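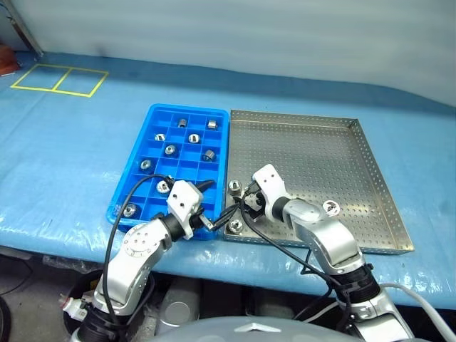

Eigentlich wollte ich an dem Freitag ja ausschlafen. Aber dann hatte Juwita Goh noch einen Platz frei für den Besuchstag bei Cultska im Sauerland, und wer mich kennt, weiß, dass ich bei Metallwaren schlecht nein sagen kann (fragt mal meine Familie nach den Schubladen im Keller!). Also um sieben los, Thermoskanne auf dem Beifahrersitz, Nebel bis kurz vor dem Werkstor, und den Parkplatz haben wir erst im zweiten Anlauf gefunden.

Wir waren 17 Leute, bunt gemischt: Hobbybastler, zwei Berufsschullehrer, ein älteres Paar, das früher selbst eine Dreherei hatte und bei jeder Maschine leise fachsimpelte. Empfangen hat uns Geert Dierckx, der die Kleinteile unter sich hat und so schnell redet, dass ich beim Mitschreiben aufgegeben habe. Erst gab es Kaffee und einen ziemlich trockenen Streuselkuchen, dann Überschuhe, dann ging es los.

Die große Halle mit den Drehautomaten war laut und roch nach Kühlschmierstoff, da bin ich ehrlich gesagt nur so durchgelaufen. Hängen geblieben bin ich hinten, beim Sortieren und Umlegen. Da wird es auf einmal ganz ruhig. Lange Tische, blaue Folie drüber, und darauf die Schalen. Ich liebe ja Schalen! Die blauen aus Kunststoff mit ihren vielen kleinen Fächern kennt man so ähnlich vom Nähkasten der Oma, nur dass hier eben silbrige Muttern drinliegen statt Knöpfe, jede für sich in ihrem Fach. Daneben die gelochten Bleche aus Edelstahl mit niedrigem Rand, und dort liegen die Teile ganz frei auf dem Boden.

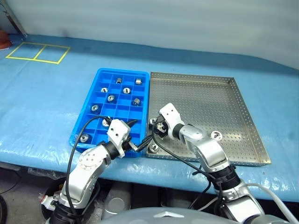
Ruben De Graaf
Besuchsberichte und Werkstatt

Warum überhaupt zwei Sorten, wollte ich natürlich wissen. Geert meinte, in den Fächern schlägt nichts aneinander, das ist gut fürs Gewinde und für die Kontrolle. Auf das Lochblech kommt, was gewaschen werden soll, weil die Lauge da gut durchläuft und auch wieder ablaufen kann. Klingt banal, aber ich habe zu Hause jahrelang alles zusammen in Marmeladengläser gekippt und mich dann über die Macken gewundert. Ein Fach darf übrigens auch mal leer bleiben, das stört da keinen. Und ob eine Mutter flach liegt oder auf der Seite, ist beim Einlegen auch erst mal egal – gedreht wird später.

Auf dem Tisch war außerdem mit gelbem Klebeband ein Rechteck abgeklebt, in der Mitte geteilt. So was will ich jetzt auch auf meiner Werkbank haben, links zu prüfen, rechts fertig, und wehe, da stellt einer seine Tasse hin!

Danach durften wir selbst ran, an einem Tisch nebenan, mit Baumwollhandschuhen. Elf Muttern aus dem Fach aufs Blech, ohne Klappern. Ich habe fünf geschafft, bevor mir die erste weggerollt ist, und zwar unter den Heizkörper. Tineke Van der Linden, die neben mir stand und sonst Orgeln restauriert, war natürlich längst fertig. Mit dem Handschuh spürt man die Kante kaum, man greift am besten von oben, mit einem Finger fast im Loch. Nach einer Viertelstunde hatte ich den Bogen einigermaßen raus, und dann mussten wir weiter.

Zum Mittag Erbsensuppe in der Kantine, sehr ordentlich, Nachschlag gab es auch. Der Werksverkauf hat nur bis 14 Uhr auf, also vorher hingehen! Ich habe zwei Fächerschalen mitgenommen, in Grau, Blau war aus. Die Bleche waren mir zu teuer.

Der nächste Besuchstag ist im Oktober, anmelden kann man sich wieder über Juwita. Feste Schuhe anziehen und für die Rückfahrt etwas Zeit einplanen, die Baustelle hinter dem Ort hat uns noch mal eine gute halbe Stunde gekostet.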